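Ticket: Network drops in front office, Tistow site
Status: Reopened
Product: Vallow mesh kit, three nodes
Priority: Medium

Original report
Wi-Fi drops out several times a day, usually mid-afternoon. Laptops stay connected to the node but nothing loads. Evska, our provider, says the line is clean. They said that last time too, so I ran my own log.

Log, first pass
Wired straight into the modem: 1,004 pings, none lost. Fine, I'll give Evska that one. Same test over Wi-Fi from the front office: 76 lost, all in two clumps. Support's reply was to "move the node away from obstructions." I doubt it. The node is 50 feet from the main unit with one plasterboard wall between them.

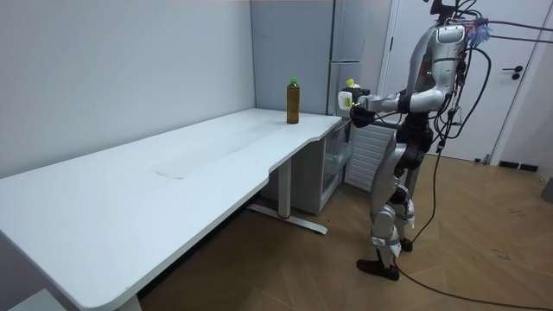

Support then asked for the channel settings and a floor plan. Channel is on auto, width is on auto, everything is on auto, as the setup guide insists. I don't have a floor plan. The long white desk running toward the back corner is where the laptops sit, and the drops are the same at both ends of it, so I don't see how distance explains anything.

Log, second pass
Updated firmware on all three nodes as instructed. The release notes say "stability improvements," whatever that covers. Ping to the main unit was normal for most of the morning, then jumped to 136 ms at 2:40 pm and stayed there until I restarted the node. Restarting fixes it for a few hours – it did before the update as well.
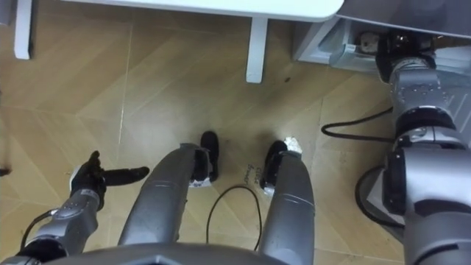
White table and parquet floor, front office.

Fixed the channel by hand on the main unit and turned off automatic optimization. No drops since lunch. I'm not calling that a fix after one afternoon.

Reply to support
Please don't close this again. The Alvarado office has the same kit on the older firmware and gets the same drops, so a factory reset looks like a waste of a morning to me. I want to know what the automatic optimization does in mid-afternoon, and whether it can stay off without breaking the link between nodes.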